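Progress report: Family Mediation and Contact Service, Nerkia
Prepared for the Clostano Fund, grant period one, second report
3/26/20

Dear colleagues of the Fund,

With this report I inform you about the work of our service since the last report, which you received before the winter. I follow the order of headings you gave us, but I put the money at the end, as Spyros Xenos asked.

What we were asked to do

The grant pays for mediation between adult members of one family who have stopped speaking, or who speak only with a third person present. Most of the cases are parents and grown children. A smaller part are brothers and sisters who disagree about the care of an old parent, or about a house. We do not take divorce cases, these go to the office in Kalinowski Street as before.

Cases in this period

We received 221 requests. Of these, 39 came to a full mediation, this means at least three meetings with both sides in the same room. The others are in different stages. Many people call one time, talk for an hour, and do not call again. In the first report I counted such calls as closed cases. Your comment on this was correct, and now they are in a separate line in the table that I sent to Spyros.

The most usual reason for a request was a coming family event. A daughter is getting baptized, a father turns seventy, and somebody must decide if the uncle is invited. I did not expect this when we wrote the application. We had planned for inheritance questions, and we trained the mediators mostly for inheritance questions. In January we added two evenings of training on this other subject, with role play. The mediators found the first evening too theoretical and I agree with them. The second was better.

We also saw that the person who calls is very often not one of the two who are in conflict. It is a sister, or a wife, who is tired of carrying messages. Our intake form had no place for such a person. The new form has it, on the second page. 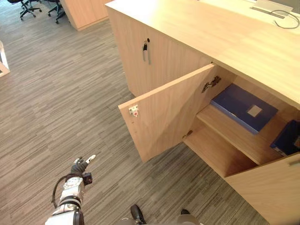 Rafail Karagiannis
Coordinator, Family Mediation and Contact Service

The agreements

From the full mediations, a little more than half ended with a written agreement. The agreements are short. One of them has only four sentences and says who will telephone to the mother on which week. Another one is only about Christmas. I mention this because in the application we wrote about "lasting reconciliation," and I think now that this was too big a word. Some families are content when they can sit at the same table for two hours and then go home. I would like to discuss with you if we can change this indicator for the next period.

After three months we call both sides again. Until now we could reach both sides in most of the cases, but the calls for the mediations of February and March are not yet due, so I give no result here.

Difficulties

One mediator left us in November for a full-time position, and her cases waited almost five weeks before another mediator could take them. Two families gave up in this time. I should have informed you then and not only now.

The appointment program Calonow was also a problem in the autumn. It sent the reminder to both sides with the names of everybody in the meeting, and one son learned in this way that his stepfather would be present. He canceled. We have turned off the automatic reminders, and we now call each person by phone. It takes more hours, and you will see them in the budget under administration.

Since the middle of this month we hold no meetings in person, because of the virus. Seven mediations are interrupted. For four of them the families agreed to continue by telephone, with the mediator calling one side and then the other. It is slow work. For the other three we wait.

Money

The printing of the leaflet was for 1000 copies, and 451 of them are distributed, mostly through doctors' offices and the two parishes. The rest we keep for later, as the waiting rooms are closed. The line for travel is almost not used. The line for training is used completely. I ask for your permission to move the rest of the travel money to telephone costs and to the extra hours. The exact sums are in the table.

Next period

We plan to finish the interrupted mediations, to make the three-month calls, and to hold one more training evening, this time about grandparents who do not see the grandchildren. If it is possible, I would like to talk with you by phone in April about the indicator and about the travel line. Spyros has my direct number, and I can arrange myself to any hour that is good for you.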